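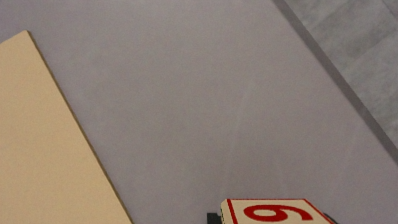
Bench surfaces and board storage – notebook entry, November

Entered by V. Teixeira, Materials Workshop, Rocha Building

Purpose of entry

To record the conditioning and flatness trial on the pale board stock received from Cakent, and to set down interim arrangements for the storage of sheet material until the trial is complete. Colleagues using the shared rack are asked to read the section on storage before removing anything from it.

Background

Boards drawn from the rack during the winter were found to have cupped across their width. The matter was first attributed to the supplier. On review of the earlier pages of this notebook, it appears more likely that the fault lies with our own storage. The rack stands against the external wall, and the lower shelf receives the discharge from the heating unit whenever the unit is running. Boards from the upper shelf, taken from the same delivery, were not affected to the same degree.

Method

The boards were divided into two groups. Group A was laid flat on bearers in the inner store, with spacers between each board to allow air to both faces. Group B was left upright in the existing rack. The bearers were levelled before loading and checked again the following morning. Both groups were left for 30 days. No board was cut, sanded or sealed during that period.

Flatness was measured with the Brokine straightedge and feeler gauges, across the width at the centre of each board and again near each end. The largest gap was recorded as the result for that board. Readings were taken before 10 in the morning, while the heating was off, so that both groups were read under comparable conditions. Barometric pressure on the first morning was 1012 hPa. It has no bearing on the outcome but is entered for consistency with earlier pages.

The moisture meter was the Trerkonov unit from the instrument cupboard. Its battery cover is cracked and has been taped. The reading drifts when the cover is pressed, so the meter should be held by the lower part of the body. A repair request has been lodged.

Observations

Group A: no board exceeded a gap of 2 mm at any position. Edges remained square. One board showed a faint grey mark along the line of a bearer. The mark came away with a dry cloth and is thought to be dust from the bearer itself.

Group B: the boards leaned progressively toward the front of the rack. Cupping was evident by eye in those nearest the heater, and the concave face was in each case the face turned toward the warm air. Readings for this group were not consistent from one end of a board to the other, and I have not attempted an average.

Moisture readings followed the same pattern – the face nearer the heater was always the drier of the two. When one of the cupped boards was turned and left on the bearers overnight, part of the curve was gone by morning. It had not returned to flat when last checked. I do not propose to rely on this as a remedy.

Storage, interim arrangements

The upright rack is not to be used for board of any kind. Offcuts may remain there for the present.

Full boards are to be laid flat in the inner store, with spacers aligned vertically above the bearers. Spacers placed at random will transfer the load to unsupported areas, and the trial would then have to be repeated.

Boards brought out for marking up should be returned to the stack the same day. A board left overhanging the edge of a bench will take a set, particularly in the thinner stock.

The date of receipt is to be pencilled on the edge of the board and not on the face. Ink has bled through two finishes already this year.

Matters outstanding

Whether the heating discharge can be redirected. Building services have been asked and have acknowledged the request.

Whether sealing both faces on receipt would slow the movement enough to justify the labour. A small test is proposed once the present stack has been used.

Replacement feeler gauges. The thinnest leaf in the Brokine set is kinked near the tip and was not used for any reading above.

Group B boards have been set aside on the lower bearers and labelled. They may be used for jigs and packing, and should not be issued for finished work.

V.T.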